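Do you really need to sort the cloths? 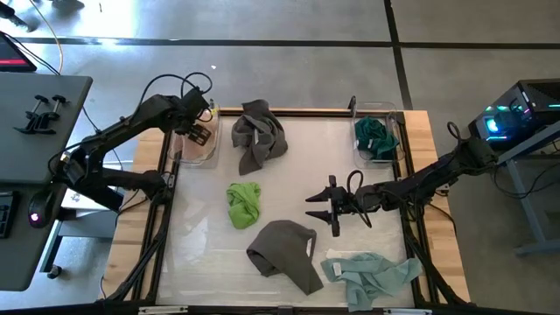
Every February somebody decides that this is the year the cleaning cloths get sorted out, and every February I am asked to put a piece in the newsletter about it. The advice going round this time is the colour system: one colour per job, a clear bin for each lot, everything folded and labelled. Cruickshank House has gone over to it, and so has the kitchen at Clusside. I remain to be convinced.

The case for it is simple enough. A cloth that has been round a toilet shouldn't go anywhere near a worktop, and colour is a quick way of telling them apart. Fine. I have no quarrel with that part. My trouble starts when people buy a mixed pack and find that it doesn't match the plan. You want a red, a blue, a yellow and a green, and what you get is two greys and three kinds of green. Lime is easy to spot from across a room. Sage and teal are another matter at seven in the morning under a strip light, and I'd like to see anyone keep up the difference for a whole winter.

Then there's the folding. Olanrewaju Adeyemi, who looks after the laundry at Cavness, tried folding everything into quarters for 3 weeks and then went back to dropping cloths straight in the bin. By his reckoning they were all pulled out and scrunched up again within the hour. A cloth doesn't need a crease down the middle to wipe up tea. Tea towels, yes, fold those if you like the look of them in a drawer.

Clear bins I will allow. You can see what you've got without lifting a lid, and you can see when you've run out, which was never true of the old cupboard. Two is enough for most of us – one for clean, one for the wash. The Estameo leaflet recommends 4, with a printed chart, and I can only suppose they sell bins.

If you are going to do it anyway, a few things are worth the bother. Leave the little white tags on until you've read the washing instructions. Wash dark colours by themselves the first time. Skip fabric softener, as it leaves cloths that push water about instead of picking it up. And settle which colour is for the bathroom before the pack is opened, or you'll still be arguing about it at Easter.

Anyone who has kept a colour system going for a full year is welcome to write in and tell me I'm wrong. I'd want to see the cupboard, mind.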